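Subject: Re: [arts-enterprise] Teaching pricing to studio majors
Date: 14 December 2019

On the list earlier this month, a member wrote:

> We are adding a one-credit unit on pricing and selling work for our
> juniors in ceramics, printmaking and music. The business school will
> let us use one of its rooms but wants us to use its textbook, and our
> students bounce off it. Has anyone run something like this inside an
> arts department? I would like to know what you assign, how you grade
> it, and whether you let students sell real work for real money during
> the term. Our dean is nervous about that last part.

We have run a course along these lines at Dromstead for four years, so I will answer the three questions in order and add a few things we got wrong.

What we assign. There is no textbook. In the first week each student brings one finished piece, or for musicians one service they could offer, such as a lesson or a short set at a private party. They write down what they would charge for it and seal that in an envelope. Then they spend two weeks keeping a cost sheet: materials, studio fees, hours, travel, packaging, card fees. In week four they open the envelope. Most have priced below their costs, and the class discussion that day is the best one of the term. After that we read short pieces on contracts and licensing, and two case studies that we wrote ourselves. One is about Grosholm, a small letterpress shop that took a wedding order of 400 invitations at a flat price and had to reprint half of them. The other is about Eson, a string quartet that plays corporate events and had no cancellation clause until its second year.

The Grosholm case works better with visual artists and the Eson case with musicians, but we make everyone read both. The printmakers always say the quartet had it easy until they work out the rehearsal hours. 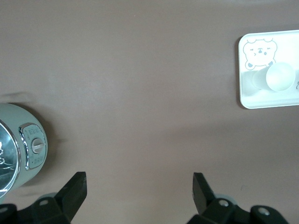
How we grade. The cost sheet is 20 percent, a written quote to a client is another 20, and the rest is a selling plan with a short oral defense. We do not grade on income. In the first year we gave a bonus for the highest sales and it went badly. Students with family money bought tables at better fairs, and one section stopped sharing supplier names with each other. We dropped it before the next term.

The oral defense is ten minutes with two outside people. We ask them to behave like customers and not like investors. If you use business faculty for this, talk to them beforehand. Ours kept asking about growth, and a student who wants to sell mugs at two markets a year does not have much to say about growth.

Selling real work. Yes, we allow it, and I would push for it. Our dean was nervous too. The arrangement we settled on is that students sell as private individuals, off campus or at the December sale, and the college does not touch the money. Each student signs a one-page statement saying so. For the sale we rent the tables from Siddiqui, who also supply the pipe and drape and will deliver the evening before. The department puts in 800 dollars and the students cover anything over that from table fees. Last year's sale had nearly 457 visitors by the door clicker, although the clicker was left on the desk for part of the afternoon, so take that for what it is worth.

Check your state's rules on sales tax before you do this. We had a person from the county office come in for an hour and the students asked more questions than they had for any guest artist. Temporary permits were simple to get in our case, but the forms had to be in well ahead of the sale and we nearly missed it the first time.

Things we got wrong. We put the contracts material too late, after several students had already agreed to commissions by text message. It is now in week five. We also let people work in teams for the selling plan, and in each team one person did the numbers and the others did the logo. Now everybody turns in their own numbers even if they share a booth.

On the room, I would take it, and ask the business school whether the textbook can be listed as optional. That was the compromise here. I think two students have bought it.

I can send the syllabus, the cost sheet and both cases off list. The cost sheet is a plain spreadsheet and you can change anything in it. The musicians' version has a separate tab for mileage and instrument insurance, and the formula in the bottom row of that tab is broken in the older copy, so if you already have one from the spring please throw it out and ask me for the new one.

Program in Arts and Enterprise
Dromstead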